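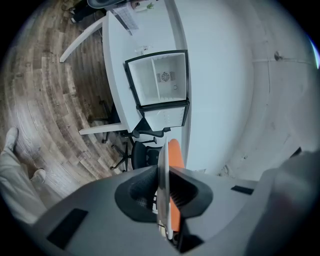

mildly_beige
Replying to the opening post: you will lose this one. We tried to keep our own desks when we moved to the Bullville building and the answer was a slideshow. Get a locker near a window and make your peace.

parsnip_wednesday
I don't want a locker near a window. I want the desk I've had for years, with my drawer and the foot rest I bought with my own money. From 24th June all of it goes into Ukus, the booking app, and I have to reserve my own chair like it's a restaurant.

mildly_beige
At a restaurant they bring you something.

KettleWarden
Unpopular view, but I like hot-desking. Before we had it I sat next to a man who ate boiled eggs at his keyboard. Now I check where he's booked and go to the other end of the floor. I call that progress.

parsnip_wednesday
And what happens when he works out that you do that?

KettleWarden
He's known for ages. We're both much happier.

doorstop
Practical question before this turns into the egg thread again. How far ahead does your lot let you book? We've been told a fortnight, opening at midnight, and there's already a group who set alarms for it. Grown adults, awake at midnight for a corner desk.

mildly_beige
Two weeks here as well. The alarm people gave up by September. What replaced them was worse, namely a spreadsheet of who "usually" sits where, which has no official standing and is enforced entirely by sighing.

tall_order
We had assigned desks, then hot desks, then "neighbourhoods", then assigned desks with a different name. It took four years and every chair got replaced along the way. I still have the lanyard from neighbourhoods. I was in Harbour. We are eighty miles from the sea.

doorstop
What did they call the bit by the toilets?

tall_order
Meadow.

Quillfeather
I'm going to stick up for the other side a bit, as the person who used to do the space planning for a firm your size. We had 68 desks on one floor and on a normal day up to 23 of them had anyone at them. The rest had cardigans. You can't pay rent on cardigans for ever. The choice was shared desks or a smaller building further out, and the smaller building was next to a tyre depot.

parsnip_wednesday
I accept the arithmetic. I don't accept that I'm one of the cardigans. I'm in four days a week and have been all along. It's the people who come in for birthdays who should be booking.

Quillfeather
Fair, and that's what I would have done. Fixed desks for anyone in four days or more, everyone else shares. It got turned down because the managers would mostly have ended up sharing.

KettleWarden
There it is.

mildly_beige
Has anyone got the sensors? Ours were the little boxes stuck under the desk to see if you'd turned up. If you went to a long meeting it decided you'd gone home and gave your desk away. I came back from a budget review and found a stranger in my seat, drinking out of my mug. He was very nice about it. He offered to wash it.

doorstop
No sensors so far, but Ukus makes you "check in" on your phone by half past nine. The trains round here think half past nine is a state of mind. I give it until the second week before somebody is checking people in from the platform for biscuits.

tall_order
We did that. The going rate was a Twix.

Quillfeather
Please don't put that on a public forum, somebody in facilities is reading this. (I was somebody in facilities. I read all of it.)

lampshade1003
Long-time reader. Can I ask about chairs? I have a bad back and a proper Ackermann chair that occupational health set up for me. I've been told it can "travel". Does anyone else have a travelling chair, and does it come home at night?

mildly_beige
Get it in writing that the chair is yours AND that you have a fixed desk to go with it. The second part is the one that matters. A colleague got the chair only, and spent a year going round the floor every morning looking under people.

KettleWarden
Agree with beige for once. Also put a label on it. A big one, with a name, on the back where it can be seen from a distance. Small labels get peeled off by people who then act surprised.

lampshade1003
Thank you both. I've written to them asking for the desk. I've been polite, but I did use the word "adjustment" a lot.

Quillfeather
Good word. Use it again in the follow-up.

parsnip_wednesday
Update for anyone still here. I've been offered a place on the Kultden pilot, which as far as I can tell is a quiet room with its own booking system, separate from Ukus, so I'd have two apps and still no drawer. I said I'd think about it.

doorstop
Does it have a door?

parsnip_wednesday
It has a curtain.

mildly_beige
Take it. Curtains go quickly.

KettleWarden
Don't take it. Everyone will go in there to make phone calls, it's the same with every quiet room ever built. Stay on the main floor and book next to the window like a normal person.

parsnip_wednesday
I've booked next to the window for the first week. I'm taking the foot rest home on the bus tonight in case Harbour gets ideas.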